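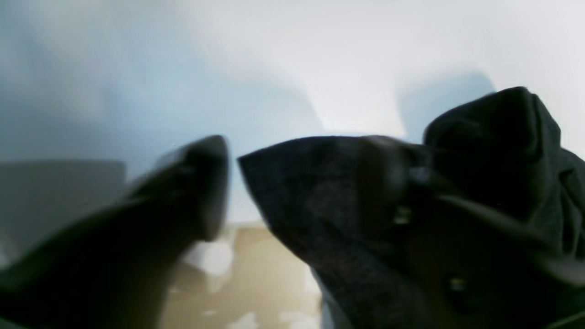 Vie locale – Textile

Limenmont : la collecte de vêtements reprend à l'atelier Nireck

L'atelier Nireck, à Limenmont, a rouvert sa collecte de vêtements et de linge le 26 sept. 2018, après une pause commencée en mai pour refaire les rayonnages. Les habitants peuvent y déposer leurs sacs dès maintenant, sans rendez-vous. La précédente campagne avait permis de réunir 300 kilos de textile, dont une bonne part de vêtements d'hiver.

Cette année, l'atelier demande surtout des tissus épais et sombres : sweats, vestes, pantalons de travail. Ce sont les pièces qui partent le plus vite à la boutique Farkas, où elles sont revendues à partir de 2 euros. Les boutons-pression peuvent rester en place, même quand il en manque un.
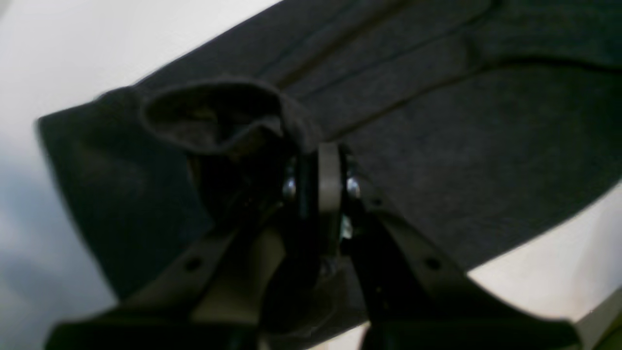
Un tissu gris anthracite, à l'aspect doux et mat.

Chaque pièce est dépliée, regardée sur les deux faces, puis pliée ou mise de côté. Les coutures, les poignets et les ourlets sont les premiers endroits vérifiés. « Sur du noir, on ne voit pas bien les accrocs, il faut étaler le tissu sur une surface claire », explique Jérémie Lebrun, responsable du tri.
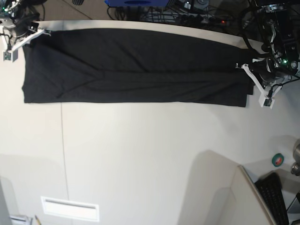
Le pliage se fait ensuite en longueur, bords alignés, avant la mise en pile. L'atelier a fixé une largeur de 42 centimètres pour les grandes pièces, celle des nouvelles étagères. Les tissus trop usés pour la vente sont envoyés à Nellholm, où ils sont découpés en chiffons.

L'association compte 185 adhérents, contre un peu moins l'an dernier. Elle cherche encore des bras pour le tri du matin – aucune connaissance en couture n'est demandée.

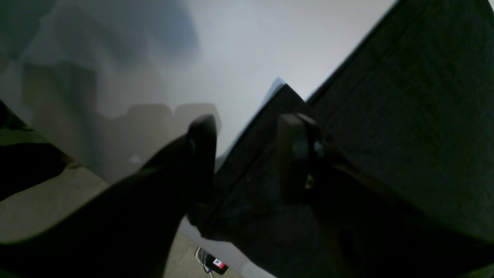 Textile gris foncé, au grain proche du feutre.

Les sacs doivent être fermés et ne contenir que du linge propre et sec. Les chaussures, les oreillers et les couettes ne sont pas acceptés. Les dépôts se font à l'entrée de la cour, aux heures d'ouverture de l'atelier.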